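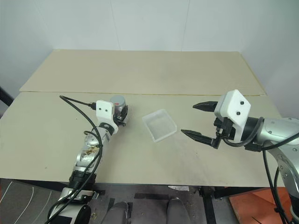 Nudik Small Containers, version 2

README and data card
Last changed: November 19, 2018
Maintained by Poul Bech and Trinity Van Dusen

What is in the set

Nudik Small Containers is a collection of short recordings about putting small things into small plastic containers on a table, and taking them out again. The set has over 300 recordings. Each one has a start, one or more moves of a piece or a container, and a written note. The notes are in English. They were written by Rochelle Greenberg and checked by Dwayne Dvorak, and where the two of them did not agree, both opinions are kept in the file.

We made the set for people who study how things are arranged and portioned on a flat surface. The interest is in the containers and their contents: where a container stands, what lies in it, and how the content is spread over its floor. If you want to learn about weighing or about closing lids, please look for another collection. We have no scales and no lids.

The previous version was called Clellow. Old scripts which look for a folder named "clellow" will stop with an error, and the quickest repair is to change the folder name in the script. Please don't rename the folder itself. The list of recordings refers to it in many places.

The table and the containers

All recordings use a light beige top which stands against a white wall. The top is made of two boards and there is a seam between them. A container can stand on either board, but we ask the note to say "front" or "rear" every time. When the container crosses the seam, the note says "seam" and nothing more.

The containers are small and see-through. In the notes we use only one word, "container", also for the flat ones which some colleagues call trays. In the first months the words were mixed, and Cletus Mercado spent a good part of November to make them equal. If you still find "tray", "box" or "dish" in a note, it is an error and we would like to hear about it.

A container seen through its own wall is not always easy to find. Against the beige top, the rim is usually the best part to follow. Our outlines are drawn on the outer side of the rim, also when the floor is clearly smaller than the rim.
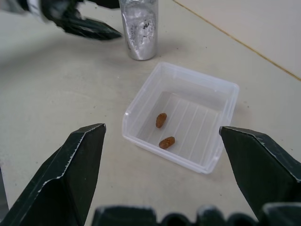
Position of the content is the label that has caused most questions, so we describe it more slowly. For every recording with something in the container, the note gives the place of each piece in relation to the walls, as seen from above, and then the direction in which the piece is lying. The shape of the floor is noted separately. With a ridged floor, and two brown pieces which both lie nearer to one side wall than to the other, the label is "side" for each piece and "ridged" for the floor. We do not write "full" or "nearly empty", as these words meant something different to every person in the group. A piece that touches a wall has the extra label "wall", but only if the contact can be seen.

How to read a note

A note is one line of plain text with the fields in this order: recording name, board, floor, number of pieces, place of the pieces, remarks. The fields are separated by a semicolon. An empty field stays empty, and we do not fill it with a zero or a dash. A typical line:

ach_063; front; ridged; 2; side, side; silver can behind the container

The beginning "ach" stands for Achterberg and "zar" for Zarham. They are the names of the two working lists from which the recordings were taken. The lists have different remarks but the same fields, so you can join them without trouble.

In the remarks we write down other objects on the table when they stand close to the container. A can, for example, gets the remark "can" with its colour. We do not label what other objects contain.

Words we use for the pieces

brown piece: small, longer than it is wide, with an uneven surface
loose piece: any piece which lies on the table outside of a container
pair: two pieces that touch each other
broken piece: part of a piece, with a fresh edge that can be seen

Crumbs are not pieces. Very small dark specks on the top are also not pieces, and please do not add labels for them. The front board has grey marks which stay there from one recording to the next, and an automatic search can take them for shadows.

Known problems

In 9 recordings of the Zarham list the field for the floor is missing. The container can be seen well enough to fill it in, and we will do it in the next version.

The light on the plastic changes a lot. Bright lines on a rim or a wall have been labelled as an edge of the container in a few early notes, and Dwayne has corrected those which he found.

Brown pieces lying along a ridge and brown pieces lying across it are not equally common. We did not try to balance them. If the direction is important for your work, please divide the recordings yourself and tell in your text how you did it.

"Left" and "right" are avoided in the place field. They appear still in some remarks, and there they should be understood from the position of the person who wrote the note.

Use and contact

You may use the set for teaching and for research. Please give the name of the set and the version number. For changes in the notes, write to Trinity Van Dusen with the recording name, the old line and the new line. Questions about the lists Achterberg and Zarham go to Cletus Mercado.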